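Mestik HG-2 Hand-Held Gripper Pair

Product page | Grippers and end tooling | Sold by Pivalstead

Overview

The Mestik HG-2 is a pair of hand-held two-finger grippers for recording manipulation tasks without a robot arm. The operator holds one unit in each hand and does the task at a table. Finger opening and unit position are logged for both sides on a shared clock. The recordings can then be replayed or used for training on any arm fitted with the matching Mestik fingers.

The HG-2 replaces the HG-1, which was sold as a single unit. HG-1 fingers fit the HG-2 body. HG-1 cables do not, as the connector has changed.

What is in the box

Two gripper bodies, left and right, black
Two pairs of straight fingers, black
One flat mounting plate and one angled bracket, gray
Two cables with locking connectors
Interface box with power supply
Hex keys and spare finger screws
Printed setup sheet

Table, clamps and objects are not included.

Specifications

Fingers per unit: two, parallel motion
Finger drive: hand trigger, spring return
Weight per unit: 900 g with fingers, without cable
Maximum opening: 47 mm
Logging: both units on one clock
Power: through the cable, no battery
Mount pattern: four-hole, same on plate and bracket

The weight is on the high side for long sessions. Most operators will want a break after around 10 minutes of continuous work, more often if the task keeps both hands above chest height.

Mounting plate and bracket

Each body has one mount point on top. The flat plate is the default. The angled bracket tilts the sensor mount and is meant for tasks where the unit is held close to horizontal. Either part fits either hand. If a part is swapped, run the offset routine again before recording. Old offsets are not cleared by the software and will be applied to the new part without a warning.

Cables

Route each cable down its own side of the table and leave a loop large enough for full reach. Do not run both cables on the same side. The connector locks with a quarter turn. A connector that is pushed in but not turned will pass the startup check and can drop out later.

A cable-free version is not planned for this model.

Suitable tasks

The straight fingers work well on rims, lids, thin handles, soft plastic film and small solid parts. They are less good on smooth round items close to the maximum opening. Open containers of liquid can be used on the table, but the bodies are not sealed, and liquid damage is not covered by warranty. Rubber finger pads are sold separately and add grip on glossy plastic at the cost of a slightly smaller opening.

Very small objects lying on a perforated or uneven surface should be approached with the finger tips angled. A vertical approach tends to catch the tips on the surface.

Setup

1. Clamp down any sensor stands or fixtures on the table.
2. Attach the plate or bracket to each body and tighten all four screws.
3. Connect the cables and turn to lock.
4. Run the offset routine for each hand.
5. Open and close both grippers fully and check the live readout.
6. Record one short test take before starting a session.

Software

The Zelenák recorder is supplied with the kit. Version 11 or later is required. Earlier versions detect only one unit and label it as the right hand. Takes are saved as one folder each, with left and right streams in separate files.

Ordering and service

Kits ship from the Lolivville warehouse. Single replacement bodies can be ordered by side. Finger sets, cables and pads are stock items. Units sent in for repair should be shipped with their own plate or bracket attached so that the offset can be checked on the bench.

Page last updated July 8, 2018

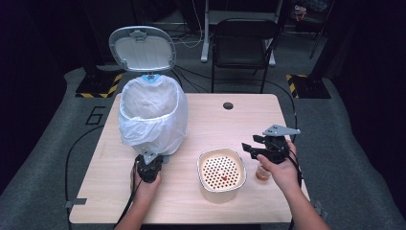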